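Office furniture open day at Rokalard

Wednesday was the day Rokalard opened its building to trade visitors and to anyone else who had signed up. I went because our office is moving in January and we need storage for 40 desks. The showroom is on the ground floor and the assembly hall is behind it. Doors opened at 9 a.m. and the coffee was ready, which was good after the drive.

Charoen Wattanapong took our group through the assembly hall first. The site turns out 1,150 cabinets a week when both lines are running. Only one was running that day. Drawer bodies come in folded and painted, and the runners are fitted at a bench by two people working across from each other. He let us pull a drawer with no runner stops in it, so we could feel how far it goes before it drops. It is heavier than it looks.

After that we had time in the showroom, where the ranges are set up by size. Vonar is the tall four-drawer line. Berge is the wide one for hanging files – good hardware, but too deep for our rooms. Sevik is the low series, and that was what I had come for.
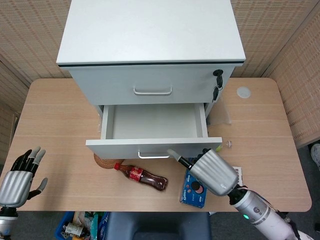
Small cabinets get bought mostly for personal things, and Tharindu Seneviratne from the sales side was open about that. Customers ask for file storage and then fill it with chargers, shoes and lunch. I don't mind. What I look for is a drawer you can use to the very back, and smooth walls so that crumbs wipe out. The white two-drawer on the desk had that, with the lower drawer pulled fully open and nothing in it. A bottle of cola and a package of Oreos lay in front, much what my own drawer holds on a normal day. Bar handles suit me better than the recessed kind, and the lock is on the upper drawer at the right, with two keys hanging from it. I asked if spare keys can be ordered by number. They can, and it takes 5 working days.

Prices were on a separate sheet, handed out only on request. The discount starts at 40 units, so we would just make it. Delivery is 3 weeks in white and longer for any other color. Assembly is not needed, but you have to arrange your own removal of the packaging, and that is worth asking about before you sign.

Parking was tight – go to the lot behind the loading dock and walk around. Lunch was sandwiches and soup. The afternoon session was on desk frames and I skipped it. I left with the price sheet, two paint samples and a promise of a loan cabinet for our office, to be confirmed by phone.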